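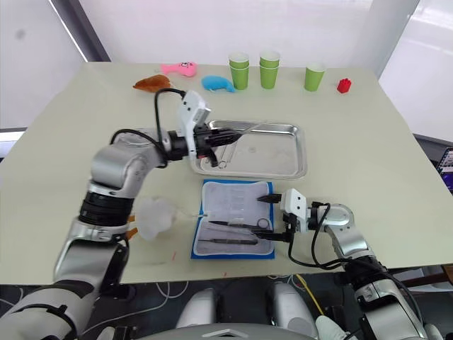

I've been using Skorer since January, and I'm finally ready to say something useful about it. If you haven't run into it, Skorer is a desktop program for following country economies — growth, inflation, debt, the exchange rate, all the stuff I used to keep in a spreadsheet so ugly I wouldn't show it to my own sister.

I teach an evening class in basic economics, and every term somebody asks why one country's forecast got cut and the neighbor's didn't. With Skorer I can pull both up side by side and drag the slider back through 10 years of forecasts to see how they moved. It's great fun (yes, I know how that sounds), and my class got into a real argument over inflation the first night I tried it!

Setup took me 5 minutes. You pick your countries, pick your currency, and it fills in the rest. The basic plan covers 33 countries, which was plenty for me, though a friend who follows smaller island economies had to go up a level. 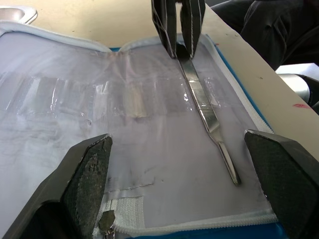 The charts are clean and big enough to read from the back row. My favorite bit is the revision view, where every old forecast stays on the chart as a thin gray line under the current one. You see right away when the forecasters all got gloomy in the same month. Lucyna Tokarz wrote the help pages, and they're the best I've read in any finance program — short, plain, and she defines current account before she uses it.

Now the grumbles. Exporting is slow, and the debt figures come out in a separate file for no reason I can find. I've also had it log me out three times in the middle of a class. The alerts are too jumpy as well, so I turned them off after a week of pings over tiny currency moves.

I tried Egan before this and found it prettier but thin on anything outside the big economies. Vilormont has more data and costs over twice as much, and I'd only look at it if I did this for a living. I've renewed Skorer for another year and I'm hoping they fix the exports.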